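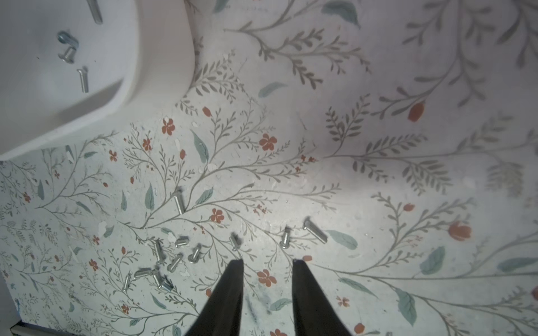
Pins and rivets, some of them in the white tray

From: Phong Lã
To: licensing list
Date: April 19, 2018
Subject: Re: Korkance shoe deal, minimum guarantee

Sang Kim wrote:

> The Korkance draft has a minimum guarantee for the band's name on the
> canvas shoe, but I can't find what happens if they sell fewer than
> 2,734 pairs. Does the advance come back to them? And who clears the
> song if they want it in the shop video?

Sang,

The advance does not come back. Clause 9 treats it as earned on signature, and it is set against royalties for the first term only. If sales fall short, the unearned balance lapses and is not carried into the second term. Sugden had the same wording for their jacket.

The 2,734 figure is a separate test. Below it, Korkance loses the option to renew. It has no effect on money already paid.

The song is outside this contract. The draft covers name, logo and the lettering from the second album. For the video they need two licences: one from Clolico for the publishing and one from Tandodwood for the recording. Clolico usually answers within a month. Tandodwood will want to see the cut first – allow until November if the video is meant for the winter range.

Two corrections before it goes back:

Schedule B lists 179 shops, but the territory clause names the UK only. The Irish shops need to come out or the clause needs widening.

Style 907 appears as both a shoe and a bag. The bag rate is lower, so please ask them which it is.

Phong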